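适用范围：石材或人造石台面，上面长期放着杯子，杯子里插着筷子、搅拌棒、吸管之类的细长东西。抽屉够用的厨房可以不看这篇。

我家厨房抽屉浅，长筷子斜着放也卡，吸管放进去总滚到最里面。后来改成竖着插在杯子里，放在台面靠窗帘那一侧。用了一段时间，陆续碰到杯子倒、杯底积水、台面留圈、木头件发霉这几样麻烦，每样都处理过，写下来供人参考。

## 需要的东西

- 直身或者略微收底的杯子，两个，一个放木头件，一个放吸管
- 吸管刷，刷头要比吸管内径略粗一点
- 长柄杯刷，或者一块能伸到杯底的海绵
- 中性洗洁精
- 小苏打
- 柠檬酸（只用在塑料和不锈钢上，不要碰石材，后面会说）
- 两块布，一湿一干
- 沥水架，能让杯子倒扣悬空的那种
- 厨房纸

吸管刷我用的是 Flasten 的，刷毛偏硬，柄能弯。别的牌子也行，买的时候拿家里最细的那根吸管去比，刷头塞不进去就白买了。

## 第一步：选杯子

先看高度。插在里面的东西，露出杯口的部分最好不要比杯子里面的部分长太多。筷子本来就长，普通水杯装筷子，上半截总是露出来一大段，这种情况要靠杯子自己的分量来压住。轻的塑料杯放一两根没什么，放一把就容易被碰倒。

再看杯底。收底的杯子好看，也好叠放，可是底小口大，重心偏高。直身杯稳一些。如果手上只有收底的杯子，就给它分配轻的、数量少的东西，把重的、多的放到直身杯里。

然后看材质。常见的有下面几种：

**塑料杯。** 轻，不怕摔，怕烫。有的塑料杯表面是哑光的，容易挂油膜，手摸上去发涩，洗的时候要用海绵的软面，钢丝球会把哑光面擦出亮痕，擦出来以后就恢复不了。

**植物纤维杯。** 摸起来和塑料差不多，颜色多半偏粉、偏柔和。厂家给的耐热温度各不一样，看杯底或者说明书，没写的就按不耐热处理。这类杯子长时间泡水以后表面可能变粗，洗完尽快擦干。

**竹杯。** 竹子本身有纹路，水会顺着纹路往里走。有涂层的好一些，涂层磨掉的地方就会吸水。竹杯装干的东西最合适，装刚洗完还带水的吸管就不行。

**玻璃杯和陶瓷杯。** 重，稳，脏了看得见。缺点是石材台面硬，倒一次可能就碎了。家里有小孩的话不建议放在台面边上。

**不锈钢杯。** 什么都好，就是往里丢筷子的时候声音大。

我自己挑杯子只看稳不稳和好不好洗，颜色随便。但是给两个杯子选不同的颜色确实有用，家里人不用问就知道哪个放什么。Kulsoom Jadoon 家里三代人住一起，她在杯子上贴过标签，洗几次标签就烂了，后来也换成了靠颜色区分。

## 第二步：定位置

台面上放杯子，离灶台远一点，离水槽也不要太近。灶台边上油烟重，杯子里面沾了油灰，吸管放进去等于白洗。水槽边上溅水，杯底一直是湿的，下面容易留圈。

靠墙或者靠窗都可以。靠窗通风好，木头件干得快，但是要留意两件事：一是窗帘，风大的时候帘子下摆会扫到台面，轻的杯子会被带倒；二是直晒，竹子和木头晒久了会开裂，塑料晒久了会变色。我的做法是往里收，离帘子留出一个手掌宽的距离。白天太阳最强的那一阵，把帘子拉上。

不要放在台面的前沿。人在厨房里转身，袖子、围裙带子、锅柄都会碰到。细长的东西露在杯口外面，碰到一点点就会带着整个杯子歪过去，这和单独放一个空杯子不一样。

位置定下来以后就固定住。换来换去，家里人找不到，又会塞回抽屉。 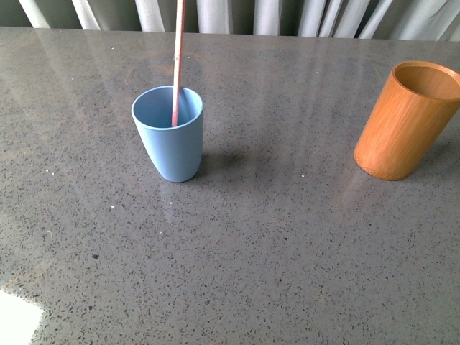 **木头的搅拌棒和吸管可以插在同一个杯子里吗？**

最好分开。木头件洗完以后含水，要干很久，吸管内壁也存水，两样放在一起会互相拖着干不了，杯底积的那点水也会先被木头吸上去。暂时没有第二个杯子的话，先把两样都彻底晾干再放到一起。

## 第三步：清洗杯子

杯子本身常常被忘掉。里面的东西天天洗，杯子一放就是很久，底下攒了一层灰和水渍混成的东西，摸上去滑滑的。把洗干净的筷子插回这种杯子里，筷头正好泡在最脏的地方。

塑料杯和植物纤维杯这样洗：

1. 把里面的东西全部拿出来，放在干净的布上。
2. 杯子倒扣，在水槽里磕一下，把干掉的碎屑倒出来。
3. 倒入温水，不要用开水，加一点洗洁精，放一会儿。
4. 用长柄杯刷从杯底开始刷。重点是底和壁相接的那一圈，圆角的杯子好刷，直角的要用刷头边缘去抠。
5. 杯口内外各擦一遍。手拿杯子总是捏杯口，这里油最多。
6. 冲净，倒扣在沥水架上。

杯底有滑腻的一层，洗洁精洗不掉的话，撒一点小苏打，用湿海绵打圈擦。小苏打颗粒细，一般不会伤哑光面，先在杯底外侧试一下再擦里面。

塑料杯里有白色水垢，用柠檬酸。在水槽里操作，泡完直接在水槽里倒掉冲干净，不要端着满满一杯柠檬酸水从石材台面上方走过去。滴上去几滴当时看不出来，大理石第二天就会出现一个发乌的点。石英石耐受一些，也不建议拿来试。

竹杯不能泡。做法是：

1. 海绵沾洗洁精拧到半干，擦内壁和外壁。
2. 快速过水，里外都冲到。
3. 马上用干布擦，杯口和杯底的断面多按几下，断面吸水最快。
4. 侧放晾干，中间翻一次面。

竹杯倒扣在平面上晾，里面的湿气出不来，第二天打开一闻就有味道。一定要倒扣的话，下面要垫空。

竹杯进洗碗机，洗几次就裂。涂层杯也一样，说明书上写了可以进的除外。

## 第四步：清洗吸管

吸管分硬的和软的。硬的有不锈钢、玻璃、硬塑料，软的主要是硅胶。竹吸管和纸吸管另说。

喝完就冲，这是最省事的。喝牛奶、豆浆、奶昔以后放着不管，里面会干成一层膜，再刷就费力气。来不及刷的话至少用水冲一遍，然后整根泡在一杯清水里，等有空再刷。

刷法：

1. 吸管刷沾洗洁精，从一头进，推到另一头露出刷毛。
2. 来回抽动，同时转动刷柄。只抽不转，只能刷到一条线。
3. 换一头再来一遍。
4. 对着水龙头冲，看水流出来有没有泡沫。
5. 竖起来甩几下，把里面的水甩出来。
6. 对着光看一眼内壁。

弯头吸管的弯折处最难刷。刷子从短的那头进，到弯的地方放慢，顺着弯转过去，硬推会把刷毛折断留在里面。刷毛断在里面很麻烦，一定要冲出来，喝进嘴里不是小事。

硅胶吸管容易沾味道。喝过咖啡或者喝过浓茶的，洗完还有味，用小苏打水泡 20 分钟，再正常刷洗。泡完如果还有味，就接着用来喝咖啡好了，不要再换别的饮料。

浅色的吸管染色是另一回事，胡萝卜汁、番茄汁、加了姜黄的饮料都会染。染上的颜色多半洗不彻底，晒一晒能淡一点。染色不影响使用，介意的话换一根深色的喝这几样。

纸吸管用一次就扔。竹吸管可以反复用，但是内壁粗糙，刷完要彻底干透，家里潮湿的话我不推荐。

## 第五步：清洗木头件

木筷子、木搅拌棒、木串签，处理方法差不多。

洗的时候顺着木纹，从粗的一头往细的一头搓。横着搓会把木毛搓起来，起了毛的地方更容易藏东西。一把一起搓也是很多人的习惯，互相摩擦会把表面磨坏，慢一点，几根几根地洗。

不要长时间泡。木头泡久了会胀，干了又缩，几次以后就会弯。细长的木棍弯得最明显，插在杯子里歪歪的，看着就知道泡过。

洗完用布包住，从头捋到尾，把表面的水带走。然后粗头朝下还是细头朝下，各家说法不同。我的意见是，晾干的时候入口的那一头朝上，水往下走，干净的一头先干。干透以后收进杯子里，也是这一头朝上。缺点是拿的时候手容易碰到，所以拿之前先洗手，要捏就捏中间偏下的位置。

颜色的变化要看情况。木头本来就有深浅，有的木棍一头偏红一头偏白，新买来就是那样，这种不用管。要注意的是后来才出现的黑点和灰斑，用指甲刮不掉，就是霉进到里面了。这种直接扔掉，不要煮，也不要晒了继续用。木筷子便宜，不值得。

还有一种情况是表面的漆开始脱落，摸着一块滑一块涩。带漆的件到了这一步也该换了。

新买的没有漆的木头件，第一次用之前洗干净、晾干，薄薄擦一层食用矿物油，放一夜，第二天把多余的油擦掉。不要用炒菜的油，放久了会有哈喇味，擦过的东西都得重洗。

## 第六步：晾干

整个过程里最容易偷懒的就是这一步，出问题也多半出在这一步。

吸管要竖着晾，横放在布上，里面的水流不出来。沥水架上有插孔最好，没有的话找一个高一点的空杯子，杯底垫一张叠好的厨房纸，吸管插进去，水流下来被纸吸走。等吸管外面干了，把湿掉的纸拿走，再让它待一会儿。

木头件也可以这么晾，注意不要插得太满，中间要有空隙走风。插得密密的一把，外圈干了，中间的还是潮的，摸外圈摸不出来。检查的办法是抽中间的那一根，贴在手腕内侧，觉得凉就是还没干。

晾的杯子和收的杯子要分开用。晾的时候杯底必然有水，把晾的杯子直接当成收的杯子，就又回到杯底积水的老问题。两个杯子不够的话，晾的那个用平时喝水的杯子临时顶一下。

梅雨天或者冬天屋里不开暖气，晾很久也不干。可以用小风扇吹，放在旁边开低档。吹风机的热风会把木头吹裂，要用就用冷风。

## 第七步：擦台面

杯子在同一个地方放久了，底下会有一圈印子。先搞清楚是哪一种，再决定用什么擦。

- 湿布一擦就没了：普通水渍，擦完用干布收一遍就行。
- 湿布擦不掉，手指摸有凸起：水垢。用塑料刮片轻轻刮，再用小苏打糊敷一会儿，擦掉。
- 摸着平，颜色发暗：可能是水汽还没散，也可能是渗进去了。先把杯子挪走，放一天再看。水汽会自己散掉。
- 摸着平，颜色发乌，侧着看没有光泽：石材表面被腐蚀了，多半碰过酸。自己处理不了，要找人打磨。
- 带颜色的淡印：饮料、色素，或者有颜色的杯底蹭上去的。洗洁精加温水，敷一块湿布在上面，过一会儿再擦。

带斑点的台面有一个麻烦，上面有没有脏东西很难看出来。灰底加黑白小点的尤其是这样，掉一粒胡椒、一点咖啡渣，跟石头本身的颗粒混在一起。办法是用手掌平着摸一遍，摸到凸起的就是脏东西。也可以把眼睛放低，顺着窗户的方向看过去，抛光的台面反光，有油膜的地方反光会糊掉。

擦的顺序：先干扫，把颗粒扫走，再湿擦，最后干擦。一上来就湿擦，颗粒会被布带着走，在抛光面上拖出细纹。

擦的时候把杯子都挪开。绕着杯子擦，擦多少遍杯底下那一圈都还在。

下面这几样不要用在石材上：

- 白醋、柠檬汁、柠檬酸
- 洁厕剂
- 含磨料的去污膏
- 钢丝球
- 漂白水原液

台面如果做过防护层，防护层也有寿命。滴一滴水在上面，过一会儿擦掉，留下深色的印子，就说明该补了。补之前把台面擦干净晾透，具体用量看产品说明。Gumaro Huerta 帮人装台面，我请他看过我家的，他的意见是靠水槽那一段每年都要检查，别的地方可以隔久一点。

## 第八步：放回去

杯子干了，里面的东西干了，台面也干了，再放。缺一样都等一等。

先放杯子。直身的矮杯和收底的高杯不要紧挨着，中间留出能伸进一只手的空。挨得太近，从一个杯子里抽东西，手背会碰倒另一个。

再放里面的东西。长的靠后，短的靠前。单独一根细棍或者吸管插在大口杯里，总会斜着靠在杯沿上，这没有关系，让它往墙的方向斜，不要往人站的方向斜。往外斜的那一端正好在人俯身的时候对着脸，吸管还好，木签就危险了。尖头的东西不要这样放，收到带盖的盒子里。

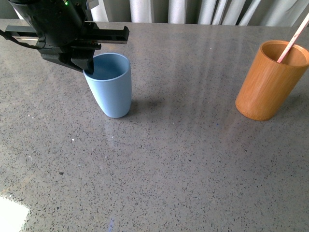

放完以后用手指在杯口侧面轻轻推一下。杯子滑动，没有要倒的意思，就可以了。一推就晃，说明上面重了，拿掉一些，或者在杯底放一层洗干净晾干的小石子压一压。石子要定期拿出来洗，嫌麻烦的就换一个重的杯子。

防滑垫我用过，Lodhi 的硅胶圆垫，垫在杯底下面，确实不滑了。问题是垫子和台面之间会闷住水汽，得隔几天掀起来擦一擦。后来只在高的那个杯子下面留了一块，矮的那个直接放台面上。

## 多久做一次

没有必要排得很细。我家的频率是这样：

| 项目 | 频率 |
|---|---|
| 吸管刷洗 | 每次用完 |
| 木头件清洗 | 每次用完 |
| 台面干扫、湿擦、干擦 | 每天晚上 |
| 杯子彻底清洗 | 每 2 周 |
| 挪开杯子检查印子 | 和洗杯子一起 |
| 木头件擦油 | 摸着发干的时候 |
| 木头件逐根检查 | 换季的时候 |

夏天杯子要洗得勤一些。五月开始我就不看表格了，想起来就倒过来闻一下，有味道就洗。

外出几天，把杯子里的东西全部取出来平放在干布上，杯子倒扣，下面垫空。回来以后过一遍水再用。

## 常见的几个问题怎么处理

**杯底总有水。** 检查是不是有人把没甩干的吸管直接插回去了。家里人多的话，这个习惯不好改，可以在杯底垫一小片叠起来的厨房纸，每天换。纸湿了就是有人插了湿的。

**竹杯外面起了白毛一样的东西。** 先看是木毛还是霉。木毛是硬的，顺着纹路，用细砂纸轻轻打一下就平了，打完擦油。霉是软的，一擦就掉，擦掉以后下面有印子。里面有霉的竹杯不要再装入口的东西，拿去插铅笔。

**塑料杯洗完有一股洗洁精味。** 洗洁精放多了，或者水没冲够。用清水泡一晚，第二天倒掉再冲。有香味的洗洁精特别容易留味，换无香的。

**吸管刷发黄、有味。** 刷子也要洗。用完冲干净，挂起来，刷头朝下。刷毛倒了就换，倒毛的刷子刷不到内壁。

**杯子叠在一起拔不出来。** 收底的杯子容易这样。里面那个倒冷水，外面那个泡在温水里，等一会儿，转着拔。不要撬，杯口会裂。

**小孩喜欢抽杯子里的吸管玩。** 往里挪，或者换成带盖的筒。Zalesholm 有一种带盖的长筒，盖子不容易打开，就是占地方，台面小的放不下。

**颜色浅的杯子内壁变黄。** 常放筷子的杯子会有，是油和木头的颜色。小苏打糊敷上去，等一会儿擦掉，能淡一些。擦不掉就算了，不影响用。

**猫会去推杯子。** 这个我没有办法，放柜子里。

## 要买新的话

先量再买。量两个数：家里最长的那根筷子的长度，台面上准备放杯子那块地方的深度。杯子的高度够到最长那根的一半上下就比较合适，再高的话短的东西会沉在里面，手伸不进去，每次都要倒出来拿。

杯口不要太小。手指能伸到底，就好洗；伸不到底，就要一直依赖长柄刷。

我在 Grunby 看过一种分格的筷子筒，里面有隔板，分得很清楚，筷子和吸管各放各的。没有买，隔板是固定的，角落里刷不到。同样是分格，隔板能抽出来的可以考虑，抽出来单独洗，缝里也能擦到。

旧杯子可以利用。喝水用旧了、外面有一点划痕的杯子，拿来插东西正合适。但是有裂纹的不要用，裂纹里会存水，洗不到，塑料的和竹的都一样。

吸管也不用多买。家里几个人就备几根，再多备一两根待客。数量一多，总有几根很久不用，一直插在杯子里落灰，每次还得跟着一起洗。很久没用的木头件同理，收进密封袋，放到柜子里，袋口封之前确认是干的。

收进柜子的那些，换季检查的时候顺便拿出来看看，闻一下，没问题就和台面上的轮换着用。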